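1 November 2021

I'd been promising myself a visit to the Groridora retirement savings open day for ages, and this year I finally got on the early train with a thermos and a notebook and went. It was held at the Wundwood offices, up on the second floor, and I must say they looked after us beautifully (the lemon slice alone was worth the fare!).

There were 42 of us signed in, mostly payroll people from small firms, plus a few like me who sit on a workplace super committee and want to understand the paperwork we're asked to nod at. Ľubica Halás ran the morning session, and she has a lovely unhurried way of talking about fees. She put up two statements from the same make-believe worker, one with a flat dollar fee and one with a percentage, and let us argue over which we'd choose at 33 and which we'd choose close to retirement. We argued right through the first tea break, and I changed my mind more than once.

After that came the tour of the member centre, where the phone staff sit. I had pictured rows of headsets and a great deal of noise, but it's a calm sort of place with good carpet and plants along the windowsills. A young man showed us how they track down lost accounts when somebody has changed both job and surname, and I could have listened to him all day. The organisation's old name, Grarholm, is still on half the folders, and he told us members still ring up asking for it.

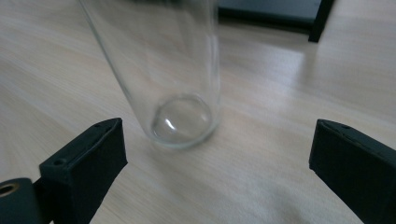
The afternoon was given over to employers, and I found it heavier going, though that may have been the lunch. A woman from Ďurica, a joinery business with 43 staff, spoke about moving everybody to a new default fund in June. She'd sent out one long letter, had hardly any replies, and then sat down with people at smoko and got all the questions she'd been hoping for. Most of them wanted to know whether their insurance came across with the balance. I wrote that down and underlined it, as we've never once mentioned insurance in our own letters at work.

My only grumble is that the session on choosing beneficiaries was squeezed in right at the end, when people were already looking for their coats. It deserved a good hour, and I'd have happily given up the panel on apps to get it.

I came home with a tote bag, a fee comparison worksheet and the phone number of the joinery lady, who has kindly offered to send me her second letter, the short one. If you're thinking of going next time, book the morning tour first, as it filled up quickly, and bring a cardigan for the upstairs room.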